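Print this page | E-mail this page

Small Cuts, Slow Hands: A Stitching Gallery
By Dela Sowah

The Clorstead skills course comes with a handout of 83 pages, of which the part on simple interrupted stitches takes up less room than the part on parking. I have read both. I can now park.

What the handout leaves out is how much of closing a cut is spent getting ready to close it. You settle the needle. You look at the edge. You settle the needle again, having looked at the edge for so long that you moved. Then you go in, and the whole thing is over before you've had time to enjoy it. 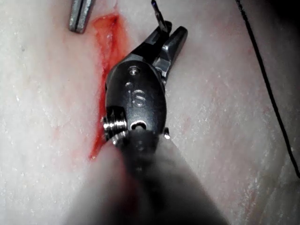
Last changed: Tuesday, June 21, 2022

A thin dark needle in the jaws, and a bright red cut in the pale tissue. I like this one for the color. On all that whitish gray, even a small cut looks like an announcement.

The needle deserves more respect than it gets from beginners, who tend to grab it like a french fry. Hold it too close to the point and you run out of needle halfway through the tissue. Hold it right at the thread end and it swivels. Mr. Wamura, who taught my first evening class, wanted it gripped a bit past the middle, toward the thread, and he wanted it that way before anyone went near the pad - he would look at your needle the way other men look at a badly loaded dishwasher.

After the grip comes the bite, and after the bite comes the part where you let go. I was terrible at letting go. I would push the needle through, see the point come out on the far side, and keep squeezing out of pure affection.

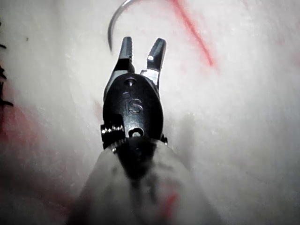 It took me most of August to learn to open up, wait, and take hold again on the other side. Pull along the curve of the needle and it follows politely. Pull straight and it drags the edge along with it, and you get a little pucker that stays there for the rest of the evening, looking at you.

Tension is the other thing. The edges should meet, and that's all they should do. My early stitches didn't bring the edges together so much as hold them hostage. Mrs. Owusu at the next table used to say "they only have to shake hands," and then she would lean over and cut my knot out, which I never got used to.

The last picture is my favorite: a black stitch tied across the cut with its two short tails, and a long loop of thread lying loose above it. Slack thread like that looks careless and is very restful. It's when it goes tight all at once that you should worry.

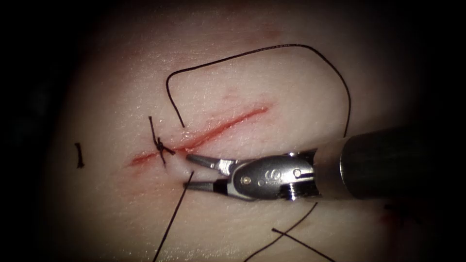 How long should the tails be once the knot is tied?

Long enough that the knot can't work loose, and short enough that they don't get tangled in the next stitch. On practice pads I leave a bit extra, which makes the stitches easier to find when it's time to take them out.

I'll add more when I have some worth adding. My continuous stitch is still at the stage where friends say "oh, interesting."

Comments (4)

hemline_hattie: I came over from quilting and the french fry remark hurt. What thread would you start on? I bought the Flirkis practice pack and it curls up like a phone cord.

Dela Sowah: Give it a gentle pull between your fingers before you start, Hattie. It helps a little. The rest is character building.

R. from the Monday group: Eight stitches last night, and eight that Mrs. Owusu cut out. I'd like it noted that I parked beautifully.

Benchwarmer: My edges keep rolling under, whatever I do. I had been going in at a slant and only noticed when I read the bit about following the curve. Went in straight down this morning and the first one sat nice and flat. The second one we won't discuss.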